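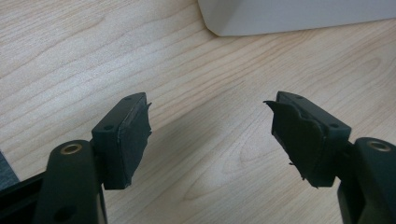
Skutness guest house – summer safety inspection

Date of inspection: Aug 4, 2023
Inspected by: Gorazd Radulović
Present during the inspection: Nermina Živković (daily manager)
Previous inspection: January, by Haris Mladenović

Marks used in this list: OK = in order. C = in order, but with comment. F = must be fixed. N = not inspected.

When a point is marked F, the guest house must write to me when it is repaired. A telephone call is not enough, I forget them.

1. Escape routes

1.1 Front door opens from inside without key – OK

1.2 Back door opens from inside without key – C
The door opens, but the handle must be lifted a little before it is pressed. I managed it at the second attempt. A guest who has not used this door before will perhaps not understand it in the dark. Please adjust the lock plate. Haris wrote the same comment in January.

1.3 Corridor, ground floor, free of stored things – F
Two folded beds and a bicycle were standing by the stairs. Nermina moved the bicycle while I was there. The beds must go to the boat shed or to the loft, and they must not come back in the high season either.

1.4 Stairs and handrail – OK
The loose bracket from the previous list is now fixed with longer screws. Good work.

1.5 Escape window in room 5 – C
Opens fully. The ladder outside is firm, but the lowest step has much rust. Brush and paint before winter.

1.6 Evacuation plan on the wall – F
The plan on the first floor shows the house as it was before the bathroom was moved. A new drawing is needed. The one on the ground floor is correct, and the same person can probably draw both.

2. Fire alarm and extinguishing

2.1 Smoke alarms, bedrooms – OK
All were tested with the button. They are connected to each other and all of them sounded. One guest was sleeping in room 2, and I apologise again for this. The notice about the test was put only on the kitchen door.

2.2 Smoke alarm, laundry room – F
Missing. The base is on the ceiling but the alarm itself was in a drawer, without battery. Nermina believes it was taken down when the tumble dryer gave false alarms. In that case move it closer to the door, or choose a heat alarm for this room.

2.3 Extinguishers – C
Pressure is in the green area on all of them. The one in the corridor hangs too high for a short person. I would lower it to the height of the light switch.

2.4 Fire blanket, kitchen – OK
Hangs beside the fridge, not above the cooker. Leave it there.

2.5 Fireplace and chimney – N
The chimney sweep has his own visit. I only looked at the floor plate, and it is whole.

3. Kitchen

3.1 Cooker guard and timer – OK
The timer switches the current off as it should.

3.2 Fan and grease filter – F
The filter was so full that I could not see through it. Washing it is a small job and it should be on the weekly cleaning list. Chaminda Navaratnam, who cooks for the groups, told me that he washes it when he is there, but between the groups it is left.

3.3 Gas – C
Chaminda has his own gas burner for outdoor cooking. The hose is dated and within its time. The bottle stood upright in the shade. It may not be taken into the cellar, also not over the night.

3.4 Fridge temperatures written down – C
The form is filled in every day in June and then there are holes in it in July. The fridge itself was cold enough.

3.5 Knives – OK

4. Dining room

4.1 Chairs – C
I sat on every chair. Two of them move sideways when you lean back. They are glued, not screwed, so please do not try with nails. Take them away until they are glued again. Woo-jin Nam has clamps in the boat shed and has offered to do this.

4.2 Tables – OK
I pressed on all the corners and felt under the edges for splinters. The tops are light wood with knots and a clear grain, and the cleaning staff asked which soap is best. I am not an expert in soap. What I can say is that a floor cleaner with ammonia does not belong on a table where people eat.

4.3 High chair for children – F
The strap is torn at the buckle. Do not lend it out before a new strap has come. If the producer no longer sells straps, the chair must be replaced. A strap from another chair is not accepted.

4.4 Candles – C
The house rule says only candles in glass. I found a box of ordinary long candles in the cupboard. If the rule is to be followed, this box should not be where the guests look for the napkins.

4.5 Heater below the window – C
The curtain on the left side hangs down to the heater. Shorten it or tie it up.
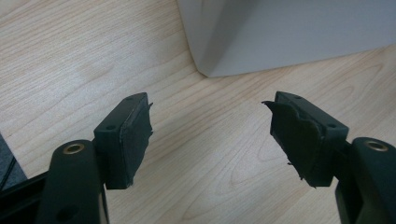

5. Electricity and hot water

5.1 Fuse board marked and closed – C
Two circuits have the same name, "rooms". Find out which is which and write it with a pen that does not fade.

5.2 Earth fault switch – OK
Tested with the button. Remember to set the clocks in the kitchen afterwards, I did not.

5.3 Extension leads – F
In the office one lead was connected to another lead, and the printer and a heater were connected to the second one. The heater must go directly into the wall. I pulled it out before I left.

5.4 Hot water tank, 200 litres – OK
No leak. The safety valve was opened and closed again without dripping. The thermostat is set high enough against bacteria, and the mixers in the showers protect the guests from burning.

5.5 Outdoor lamp by the steps – F
Not working. The bulb is new, so the fault is in the lamp or in the cable. Must be done by an electrician. The firm Berisha did the boat shed and knows the house.

6. Outside

6.1 Steps and railing to the jetty – C
Green and slippery on the north side. Scrub them with a hard brush, and put net on the three lowest steps.

6.2 Lifebuoy and line – OK
The line was unrolled in its full length and rolled up again. Please roll it in the same direction as I did, otherwise it makes knots.

6.3 Rescue ladder on the jetty – OK

6.4 Swing – F
The hook on the right side is worn half through. I took the swing down and put it in the boat shed. A new hook costs very little at Grukby. Buy two and change both.

Costs

Nermina asked me to write what has been spent since January. According to her receipts it is 1,110 kroner, for screws, batteries and one smoke alarm. The electrician is not included.

Comments after the inspection

Nermina Živković: Beds are moved. The strap is ordered. I disagree a little about the candles, because they are for the staff and for power cuts, but I can put them in the office.

Gorazd Radulović: The office is fine. Put them on a shelf and not on the printer.

Woo-jin Nam: I can take the chairs on Monday. One of them has been glued before with the wrong glue, so it needs to be cleaned first and will take longer than the other one. Does somebody have a plan drawing of the first floor in a file? Then I can correct the bathroom.

Haris Mladenović: I have the drawing and will send it to Woo-jin. About the back door, I had bought a new lock plate in the winter. It should be in the tool box marked Skurketetti, under the sandpaper.

Nermina Živković: Found it. The screws were not there.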